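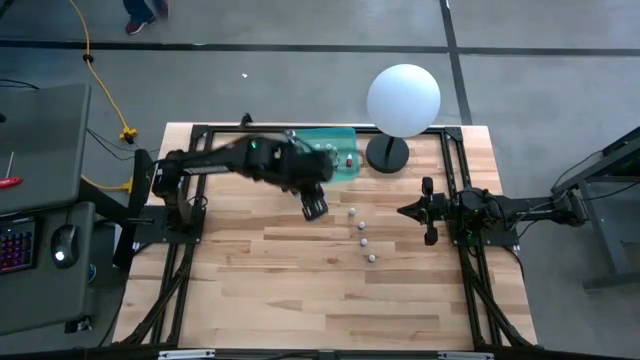 The Bats of Quiambao

A colony of fruit bats on a limestone ridge has survived hunting, logging and a road. The next threat is a power line.

Tuesday, April 17, 2018

The road to Quiambao ends at a rice mill. After that there is a footpath along an irrigation canal, then a bamboo bridge, then a climb through coconut and abandoned coffee to a ridge where the trees have no leaves at the top. The bats have stripped them. They hang there through the day in rows, wrapped in their wings, and when the sun reaches them they begin to fan themselves.

You smell the roost before you see it. People in the village say it smells like wet dogs and overripe guava. The noise carries too, a steady squabbling that goes on most of the day and gets louder before dusk.

Two kinds of bat share the trees. Most are large flying foxes, which feed in farms and orchards as well as in forest and are found across much of Southeast Asia. Mixed in with them are golden-crowned flying foxes, which live only in the Philippines and rank among the heaviest bats in the world. The golden-crowned bats depend on figs and on old forest along rivers, and both have been disappearing from the lowlands for generations.

Pacita Fajardo grew up below the ridge and has counted the colony every month for 16 years. She was a schoolteacher when she started. She learned the method from a visiting biologist who stayed two weeks, left her a hand tally counter and a pair of binoculars, and asked her to mail him the numbers. He has since retired. She still fills in the sheets.

"At first I counted because I had said I would," Fajardo says. "Then the numbers were going down and I wanted to know how far."

The count is done at the fly-out. As the light goes, the bats leave in streams, each stream following much the same route over the ridge from one night to the next. The counters sit in a line on a cleared slope to the east and each takes one stream. They record by tens, and stop when it is too dark to see wings. Rain cancels the count. So does a full day of strong wind, which makes the bats leave late and low.

Hunting and the rule against it

For most of Fajardo's life the colony was hunted. Men came up the ridge with air guns, or strung fishing line with hooks between tall bamboo poles on the flyways. The meat was sold along the highway or eaten at drinking parties. A bat hit by a pellet often stayed hooked to its branch after it died, so many of the animals killed never reached anyone's kitchen.

Hunting at a roost does more harm than the number of dead bats suggests. Flying foxes breed slowly. A female normally has a single pup a year, and she carries it with her when it is small. When shots are fired under the trees the whole colony goes up, and young that lose their grip fall. After enough of this the bats abandon the site, and there are fewer good sites each year to move to.

Killing and trading wildlife without a permit has been illegal in the Philippines for years under national law. In Quiambao the law made little difference until the village council passed its own ordinance, which closed the ridge to anyone without a guide and put the fine at a level that a person there could pay, and would mind paying. Florencio Aranda was one of the hunters. He says he sold bats to pay for fertilizer and did not think of it as a crime, any more than catching mudfish was a crime.

Aranda is now one of the forest guards, and he is direct about why he changed sides. The guards receive a small allowance, and he was getting older and tired of the climb in the dark. He also knows the places where other men would set their lines, having used all of them.

"They can't tell me they were looking for firewood," he says. "I used to say that."

There are still violations. In August the guards took down a set of hook lines on the north side of the ridge, with bats on it, some of them alive. They cut the live ones free. Whether bats with torn wing membranes survive is uncertain, and the guards have no way of following them. The men who set the lines were from another town and were not caught.

What the bats do at night

The argument for protecting fruit bats usually rests on seeds. A flying fox crushes fruit against the roof of its mouth, swallows the juice and some of the small seeds, and spits out the rest. It may travel a long way between meals and it defecates in flight. Birds tend to drop seeds under the trees where they perch, but bats will cross open ground, and so seeds fall on cleared slopes where little else would bring them.

Dexter Dalisay, a forester who has worked in the watershed since he left college, has spent several seasons on the old logging land west of Quiambao, looking at what has come up there without being planted. Figs are the most common of the bat-carried trees. He is careful about how much he claims for the bats. Some of the same fruits are eaten by pigeons and hornbills, and a seedling does not show which animal brought its seed.

"What I can say is that there are figs far from any fig tree," Dalisay says. "We planted mahogany on the next hill with a budget, and half of it died. On this hill there was no budget."

Farmers are less persuaded. Large flying foxes take mangoes and other ripe fruit, and a few bats can spoil a good part of a small tree in one night. Some growers bag their fruit. Others hang netting, and loosely hung netting catches bats. The guards are called when one is tangled, and they go with leather gloves and a towel to cover its head. Most people in the village now know not to handle a bat with bare hands, as bats can carry rabies and related viruses. Pulling one free by the wing is also likely to break it.

The power line

The newest problem arrived as a survey crew. Zornitent, a company that builds small hydroelectric plants, has a permit to put a run-of-river station on the upper Cendance River, and the electricity has to reach the grid at the coast. The shortest route for the line crosses the saddle at the south end of the ridge, directly below the roost.

Flying foxes are poor at avoiding wires. They see well at night, but a cable against a dark hillside is hard to make out, and a bat leaving the roost in a crowd does not have much room to turn. The greater danger is from electrocution. A bat that lands on one wire and reaches a wing or foot to the next completes a circuit, and a large flying fox has a wingspan wide enough to bridge the gap on many ordinary distribution lines.

Lewis Tosh, an engineer who advises on wildlife and power lines and was hired by the company to review the plan, walked the route with the guards over three evenings. His report, which the village council allowed this magazine to read, says that the saddle is the worst crossing point on the ridge. It recommends moving the line to the valley road, or, if that cannot be done, stacking the wires vertically with wide spacing and insulating the sections nearest the flyway.

The valley route is longer and passes through private rice land, which means easements from 24 landowners. Zornitent has said it is studying both choices and that no decision has been made. A company representative added that the plant would bring steadier power to villages that lose electricity several times a week, and no one interviewed in Quiambao disputed that they want it. Fajardo's own refrigerator has been ruined twice by surges.

Princess Cabrera, who sits on the village council, voted for the plant and against the saddle crossing. She thinks the two positions are easy to hold together and is irritated by visitors who ask her to choose one. Her larger worry is timing. The permit runs out if construction does not begin, and she expects pressure to accept whichever route is ready first.

Fundar, a small grant program that has paid the guards' allowances up to now, ends its support this year. The council has set aside part of its environmental fee money to replace it, enough for fewer patrols than there are at present. Cabrera has asked that the company pay for guards as a condition of any agreement. The company has not answered in writing.

On the slope

On the evening I joined the count, the counters were Fajardo, Aranda, Dalisay and two high school students who had done it before. They spread out on plastic sacks. Fajardo gave me a stream at the far edge, which she said was usually a light one.

The first bats went over singly, high up, with slow wingbeats. Then the trees seemed to loosen, and the main streams came off the ridge and divided. It lasted a little over 30 minutes. Nobody spoke except to ask for a flashlight at the end.

My stream came to 189. Fajardo wrote it down without comment, added the other sheets to it, and checked the addition again on the back of the page. The total was lower than last month's and higher than the same month last year. She does not put much weight on a single count. Bats move between roosts when the figs are fruiting somewhere else, and a clear evening gives a better figure than a hazy one.

By then the last of them were out over the river, heading west. The students had already started down with the flashlight, and Aranda called after them to wait at the bridge.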